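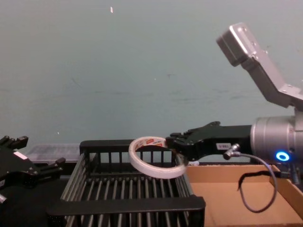 Drendier 344 Basement Dehumidifier
Sold by Clondthorpe Home Supply
Price: $1,220
Availability: in stock, ships by freight
Condition: new, factory sealed

Our notes on this unit

We put off stocking the Drendier for two years. The maker's brochure says it will "transform the air in your home," and we have read that sentence on the side of too many plastic boxes with a fan inside. A dehumidifier pulls water out of air. If it pulls out enough water, at a noise level you can live with, for more years than the warranty, it's a decent machine. We were not sure the 344 would manage all of that, and on one point we still aren't.

Peter Jireš, who does our buying, ran one in his own basement from April until the end of the summer. The house is old, the walls are fieldstone, and the floor is 1,193 square feet of concrete with no vapor barrier under it. He set the target at 50 percent and left it alone. It held between 49 and 54 for most of the season, and went up to 61 after a week of rain. The old unit in the same spot never got below 65 in July.

That is one basement. Yours may be drier, or it may have a spring under it.

About the 100 pints

The box says 100 pints a day. Please don't plan around that number. It was measured in a hot, very wet room, and if your basement is that hot and that wet you need a plumber. In a cool basement every machine of this type collects far less, and the colder the room the worse it does. Peter's best day was 47 pints, during the rain. We think that's good. We also think a customer who was promised 100 would feel cheated by it, and would be right.

Below 45 degrees the coil starts to frost. The 344 has a defrost cycle and it does work, but while it's defrosting it isn't drying anything. For an unheated garage in winter, look at a desiccant model. We carry the Drimalitz, which costs more to run and doesn't care about the cold.

What's good about it

The pump. It will lift water 15 feet through the hose that comes with it, so you can drain to a laundry sink or out a window and forget about the bucket. We've seen a lot of pumps on a lot of these units and most of them are the first part to go. The one in the Drendier comes out with two screws and can be bought separately. We keep them on the shelf.

The filter slides out from the front without tools. It's a plain mesh filter that you rinse under the tap. Drendier calls it an "air purification stage." It catches lint.

The humidity reading is honest to within three points of the meter we trust. Cheaper machines can be off by 10, and they're usually off in the direction that makes them look good.
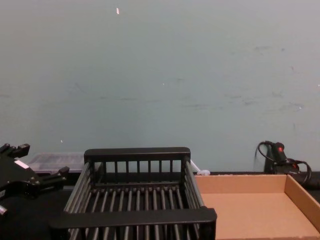 What we don't like

The noise. The brochure says "whisper quiet." On low it's a steady hum that you stop hearing after a while. On high it sounds like a box fan with a refrigerator behind it, and you will hear it through the floor of the room above. Don't put it under a bedroom if you can help it.

The app. You can connect the 344 to your home network and look at the humidity on your phone. We tried it, the connection dropped twice in the first week, and then we stopped bothering. Everything the machine does can be done from the buttons on top. If you were going to pay extra for this model over the one below it because of the app, save your money.

The ionizer. There is a button for it. We could not find any difference between on and off, and Drendier's sales rep couldn't tell us what difference to look for. Leave it off.

The weight. It's 78 pounds and the wheels are small. They're fine on a smooth floor and useless on stairs. Get a second person.

Running cost

Peter's meter showed an average of 6.1 kilowatt-hours a day over the summer. Multiply by whatever your power company charges you. The "energy saver" setting only makes the fan stop when the compressor stops, and it also makes the humidity reading slower to catch up, so the saving is smaller than you'd hope. He left it on anyway.

Do you need one?

Maybe not. A fair number of people who call us about damp have a gutter that empties right next to the foundation, or a dryer vent that has come loose behind the dryer. Fix those first and wait a month. Tape a square of plastic sheet to the floor for a couple of days and look at it: water on the underside means moisture is coming up through the slab, and a dehumidifier will be fighting that for as long as you own the house.

If you've done all this and the boxes in the basement still smell, then yes, this is the one we'd sell you.

Specifications

Rated capacity: 100 pints per day (see above)
Working range: 41 to 95 degrees F
Drain: built-in pump or gravity hose
Hose supplied: 20 feet
Weight: 78 pounds
Power: 115 volts, standard grounded outlet
Filter: washable mesh
Refrigerant: R-410A
Warranty: two years on parts, five on the compressor

The five years covers the compressor only. It does not cover the labor to put in a new one, and that's most of the bill.

Customer comments

"Bought to replace a Qiu that died the month after its warranty. This one is louder but the basement is dry. I don't believe the 100 pints either." Kolbrún Bisgaard, November 14, 2018

"Hose fitting dripped until I added a washer. Should have been in the box."

We passed the second comment on to Drendier. They said they were looking into it. Until they do, we put a washer in with every unit we ship.

Returns

30 days, in the original carton. Return freight is at your cost unless the unit arrived damaged. Stand it upright overnight before you plug it in.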